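Phone charging table back at Natisstead hall, with new rules

19 April 2024

The charging table at Natisstead community hall is back in use, and this time there is a cord for every phone. Well, nearly. The old setup, one outlet behind the coffee urn and a shoebox of mystery cables, went out with the trash last month. Few tears shed.

The replacement sits in the Penley Room, first door past the coat hooks. Marble-look top, speckled wall panels in black, mustard, pink and blue. Loud, but easy to find. White cords all laid out ready. Open whenever the hall is open, no sign-up, no charge (sorry).

Money came from the spring rummage sale, which took in $400. Cords, a power strip and the wall panels used up most of it. Whats left goes toward a second table, maybe by July, maybe not.

One reminder already from the front desk: check that the cord you grab is the one in your phone. Two white cords side by side look the same, and only one of them may be plugged in.
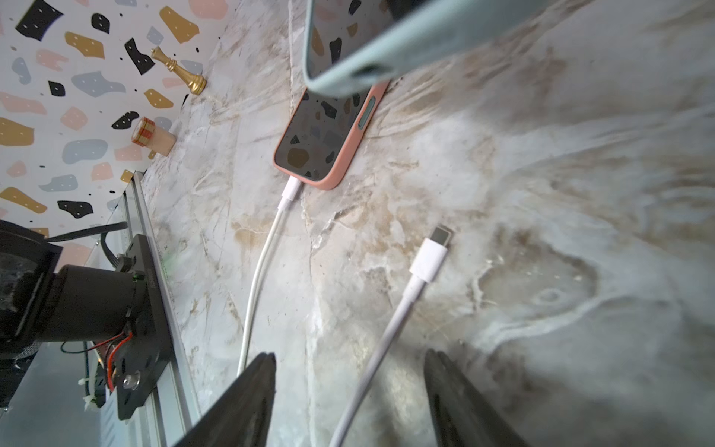

How it works

Walk in, find a free cord, plug in, lay the phone flat with the screen up. Keep the phones in a row with the cord end facing the front of the table, so nobody has to reach over somebody else's screen. Leave your case on if the plug fits. If it doesn't fit, take the case home with you, the lost and found box is full.

Limit is 60 minutes when others are waiting. Quiet afternoons, stay as long as you like. Friday evenings are the squeeze, with the Cuvel card club and the chess beginners both in the building and everyone down to their last bit of battery by eight.

Extra cord gets looped up on the right, next to the power strip. Please dont pull on the pile to get more length. Ask at the desk and someone will untangle it. Little adapters stay in the strip. Two of the first batch walked off in the opening week and had to be replaced.
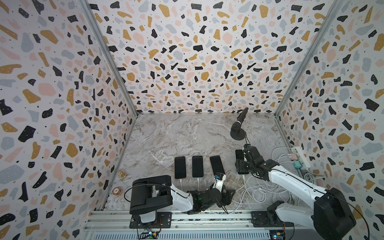

Phones and charging cords on the table, with the power strip at right.

Small stuff left on the table is another matter. Chess pieces, mostly. Any piece found there goes back to the games cupboard at closing, so if your set is short, look in the cupboard first before calling the hall. Same for game tokens. Keys and cards go to the desk.

Mixups are the other complaint. A lot of people in town seem to have bought the same few cases, and pink next to pink is asking for trouble. Look at the lock screen before you leave.
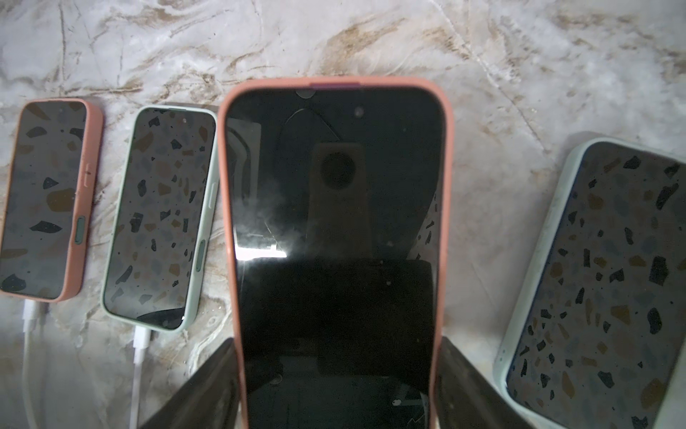 Sticky name labels are in the drawer under the desk, a pack of 54, free to take. Put one on the back of the case and peel it off when you go. They come off clean from silicone, less so from leather.

No drinks on the table. Tablets and laptops should use the wall outlets in the Mofokeng Room across the hall, which has chairs too.

Old cords in working order are welcome at the desk, any length over 60 inches especially. Frayed ones, no thanks. The hall will be closed next Thursday morning for floor waxing, table included, and opens again at one.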